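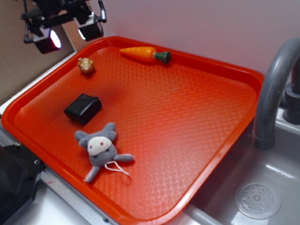

Nitent 405 Countertop Picking Arm
Product safety notice and revised operating information

Manufacturer: Werkach
Applies to: units with wrist module revision 3
Status: in service, with restrictions

The Nitent 405 is a compact arm for sorting and handling small objects on kitchen and laboratory counters. It is supplied with a wrist assembly, a work light and a mounting rail.

Fault description

In November, Werkach received a report from the Felside test kitchen of an arm that did not hold its position after a protective stop. The wrist sank slowly until the tool touched the work surface. There were no injuries. An inspection led by Jérémie Pichon traced the fault to the wrist brake, in which a retaining spring had been seated incorrectly during assembly. The controller recorded the event as code 226 but did not sound the alarm.

Werkach has identified 133 units that may contain a brake from the same production batch. Owners can check the serial number on the underside of the base against the list held by their distributor.

Operating restrictions

Until the brake has been replaced, the following restrictions apply to affected units:

Do not reach under the wrist while the arm is powered or immediately after a stop.
Park the arm in the rest position before clearing or changing the tray.
Do not handle glass, blades or open containers of liquid.
If code 226 appears, switch off the unit at the wall and do not restart it.

Soft items with cords or loops require particular care. A loop caught on the tool can pull against the brake – this was observed twice during repeat testing.

Repair

The replacement brake is fitted free of charge at the Wilczyńska service center. Fitting must be carried out by trained personnel, and the wrist housing must not be opened by the owner. Controller software is updated at the same visit so that code 226 triggers both the alarm and a full power cutoff.

Contact

Questions about this notice should be addressed to Emanuel Ghiță, Product Safety, Werkach. Please state the serial number and the installed software version.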